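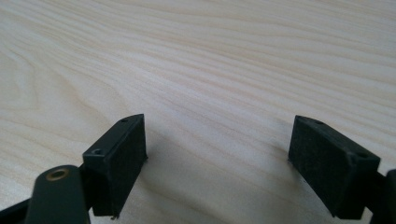 Can Machines Do Chores Yet?
Term project report, Matěj Danko, Rurville

My grandmother asked me in August when a robot would come and tidy her living room. I told her I would look into it, and then I needed a project topic, so she got lucky.

I picked one chore: clearing picture books off a table. A four-year-old can do it, though most would prefer not to. A machine has to find the edge of a cover, get a finger under it or around it, and lift without folding a page. Paper bends. Covers slide. Two books stacked crooked look, to a camera, a lot like one odd book.
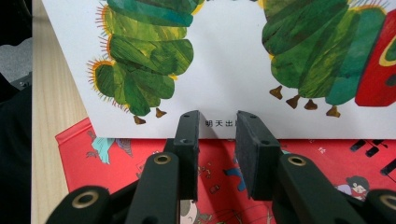

Fig. 2. Gripper over a caterpillar page, with a red book underneath.

The usual two-finger gripper is good at blocks and cups. A closed book lying flat offers it almost nothing to hold, and an open one offers it too much. My list of ways a pick can go wrong reached 4 pages before my advisor at Torncombe asked me to stop.

I also wrote to two companies. Tosar sent a brochure in which every shelf was already tidy. Hubáček replied that shop-floor bins were "a solved problem" and homes were "a roadmap item" — I have a roadmap item for my own bedroom, dating from 2011.

My view so far is that sorting identical boxes is close, and shelving a child's books is a long way off. The next step is to repeat the pick 200 times with hardcovers only. Grandma has been told to keep tidying.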